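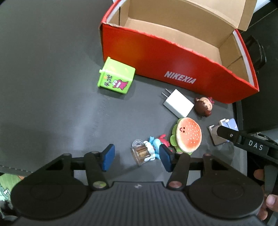
Okay so, project report! For my unit in the Ukbridge everyday design course I picked desk clutter, meaning all the little stuff that has no real home. Toys, chargers, a doll head (long story), a play burger. I wanted to find out if one open shoebox on the desk would get me to put things away, or if I'd just end up with a messy box next to a messy desk.

The box is a red one with NIKEXIA printed on the front. I tried a nicer storage tray from Van Dijk first, with dividers and everything, and I hated it. Every divider felt like a decision. Does a power adapter go with the toys? Does the tiny green trash bin with the monster on it count as a toy or as a trash bin? I spent more time sorting than tidying, so back to cardboard.

The rules were simple. Each evening I tipped everything out onto the desk, then put it back in whatever order I liked and timed it. I kept that up for 9 evenings and wrote notes in a Narico notebook, which I then lost for 2 days – it was under the bed.

What I noticed: round things go in last if you let them, and they roll. The doll head was the worst! The burger rolls too if it lands on its edge. The adapter is easy to drop in but the prongs catch on anything soft, so I started putting it in first, prongs down. The mini bin I treated as a box inside the box for a while, and then forgot what I'd put in it.

My slowest evening was 100 seconds and that was mostly phone. I didn't work out a proper average and my tutor has already pointed that out.

If I did this again in March I'd get my roommate to try it too, and I'd use a box with a lid that comes all the way off. The attached one kept flopping down on my hand.

Posted in: Student Work / Home & Storage
© 2023 Odia Student Projects | Contact us | Back to top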